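Section 7. Recording Demonstration Episodes

Applies to the Jevari two-joint hand with hobby servos and the Undlow recorder, software release 11 or later. Revised Mon 31 March by Soledad Medrano.

7.1 Before you start

Complete Section 6 (servo centering) first. An episode recorded with an uncentered servo can't be corrected afterward, and the importer will reject it when the start pose differs from the stored home pose.

You will need:
- the assembled hand on its mounting plate
- the Drader power supply and its fused lead
- a host computer with the recorder installed
- one soft cloth, plain, without loops or tassels
- masking tape

7.2 Preparing the floor area

Floor recording is the default for cloth tasks. Table recording is covered in Section 8.

1. Clear the floor in front of the hand to the full reach of the arm plus one hand length. Furniture may stay in the background if it will not be moved during the session.
2. Sweep the floor. Grit under the cloth changes how it slides and will show up in the current trace as false contact.
3. Turn on the room lights and close the blinds. On polished stone or glazed tile, move any lamp that puts a bright spot inside the work area.
4. Mark the home position with two short strips of tape, then remove the strips once the reference view is saved. Tape left in view is learned as part of the task.

Note: Patterned and veined floors are acceptable. A set recorded on only one floor tends to fail on others, so split any large set across at least two surfaces.

7.3 Checking the cables

1. Switch off the supply.
2. Trace each servo lead from the housing to its connector. On leads with brown, red and orange strands, brown is ground, red is power and orange is signal.
3. Leave enough slack for each joint to reach both end stops. A lead that pulls tight at full travel will shift the servo reading by a few counts before it fails outright.
4. Move each joint slowly by hand and watch the loops. No loop should enter the pivot or pass under the bracket.
5. Switch on the supply and wait for the ready tone.

CAUTION: Do not turn a servo by hand while it is powered. The gears can strip.

CAUTION: Keep fingers clear of the space between the bracket legs whenever the supply is on.

7.4 Recording an episode

1. Drop the cloth into the work area from knee height. Do not fold or smooth it. The model needs varied starting shapes, and cloths laid by hand come out too much alike.
2. Bring the hand to home and press MARK. The recorder saves the start pose and begins logging.
3. Guide the hand toward the cloth with the leader handle. Approach from the open side, at a steady speed.

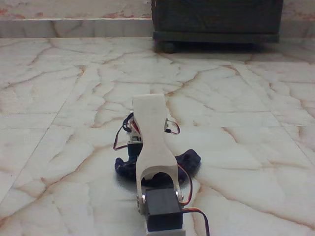 4. Close on a raised fold where there is one. If the cloth is lying flat, push the edge inward until a ridge forms, then close on the ridge.
5. Lift until the cloth is clear of the floor and hold for two seconds.
6. Lower, release, return to home and press MARK again.

A normal episode takes around 124 frames at the default rate. Much shorter episodes usually mean that MARK was pressed twice at the start. Delete these at once with CLEAR LAST.

Keep missed grasps. Tag them MISS on the host and do not repeat the attempt inside the same episode. If the hand drops the cloth partway through the lift, tag the episode DROP and continue with the next one.

7.5 Between episodes

Change one thing each time: the cloth position, its shape, or the direction of approach. After every 11 episodes, stop and check the following:
- both pivot screws are snug
- servo housings are no more than warm to the touch
- connectors are fully seated
- the home pose still matches the reference view

If the home pose has moved, close the session and start a new one. Do not re-center in the middle of a session - the recorder stores one offset per session and applies it to every episode in it.

7.6 Saving and naming

Sessions are saved under the task name, the operator's initials and the session number. Cusi, the labeling tool, reads all three fields and will skip a folder if one is missing. Use lower case and no spaces.

Copy the session to the host before switching off the supply. The recorder holds only the latest six sessions and overwrites the oldest without a prompt.

Continue with Section 8 for table recording, or go to Section 9 to review and label the saved episodes.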